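Week 8 handout: comparing grippers in simulation

Read before lab. Salvador Neves will ask about it.

The Dosix vendor page says its parallel gripper "handles everyday objects." Ask which ones. A cube with flat faces is about the kindest thing you can give two fingers, and a good score on it tells you very little.
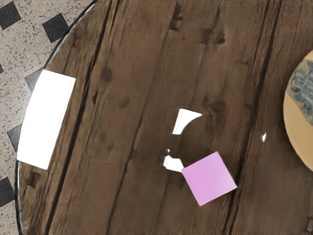
Our Plemero runs used 170 trials per gripper, all simulated. I don't trust the ranking yet - the friction values were left at their defaults, and strong glare on the tabletop can throw off a color-based detector before the arm has moved at all. Log detection failures and grasp failures separately. Last April's group lumped them together and blamed the fingers.
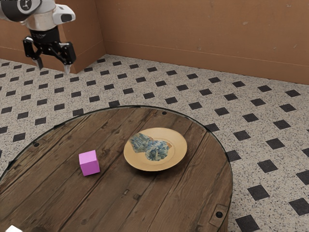 Also write down the starting pose. Two grippers tried from different heights haven't been compared, whatever the spreadsheet says.

For Thursday: rerun with friction halved and see if the order holds. I suspect it won't.

R. Solberg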